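How to Set Up an Envelope Handling Station for an Open Day
Posted in February by the Arkbridge workshop desk

These steps cover the hands-on table we run at the Arkbridge open day, where visitors use a hand-held gripper on flat paper items. The same layout works for a short classroom demonstration. Allow 14 minutes per group, including the changeover.

What you need

- One white or light gray table, wiped clean
- One clear acrylic sheet
- Paper items: a plain envelope and a printed sheet
- One hand-held gripper with two parallel fingers
- The Plallum recorder, charged, with free storage

Step 1. Place the table

Put the table where visitors can stand on one long side only. Keep the stand legs and cables on the opposite side. Ceiling lights will reflect off a smooth surface, and the reflection moves with the operator. Walk the working side once with the gripper in hand and note where the glare falls.

Step 2. Lay out the paper

Set the paper flat and at an angle to the table edge. A square layout lets visitors approach from one direction every time, and the resulting motions look alike. For the first exercise, lay the acrylic over the paper.

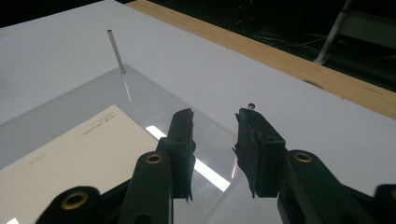
Small loose parts should be kept clear of the approach path. Check any holes in the tabletop before you start; a bead that rolls into one takes longer to retrieve than the exercise takes to run.

Step 3. Check the gripper

Open and close the fingers 5 times with nothing between them. The linkage arms should move together and the pads should meet evenly along their faces. If one pad leads, re-seat it before the first group. Rough pad edges are acceptable for paper. Replace the pads if they catch on the acrylic.

Step 4. Demonstrate the approach

Hold the gripper low, with the fingers pointing forward over the table. Bring the fingertips in just past the long edge of the envelope, then pause so the group can see the gap between pad and paper. Keep the wrist still during the pause.
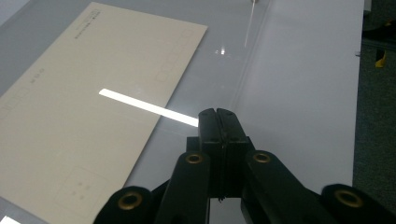
Fingers closed beside the right edge of the envelope.

Step 5. Run the exercise

Each visitor gets 3 attempts. Start the recorder before the gripper is picked up and stop it after the gripper is back on the table. Reset the envelope by hand between attempts, changing its angle each time. Log failed attempts the same way as good ones.

Step 6. Close out

Copy the recordings to the Multow drive and label them by group. The Wednesday session last year produced 305 recordings, and unlabeled ones could not be matched to their groups afterward.

Comments

benchside_k: Does a matte mat under the envelope help with the glare? Our lights are fixed.

Workshop desk: Yes, but the paper slides less on a mat, so the pickup is easier. Use one or the other for the whole day.

tlr40: We had trouble with step 3. One pad was sitting proud of its mount and tightening the screws fixed it.

Related items

Cleaning and Replacing Gripper Pads
Labeling Recordings on the Multow Drive
Plallum Recorder: Charging and Storage
Notes from the Dönmez Demonstration Table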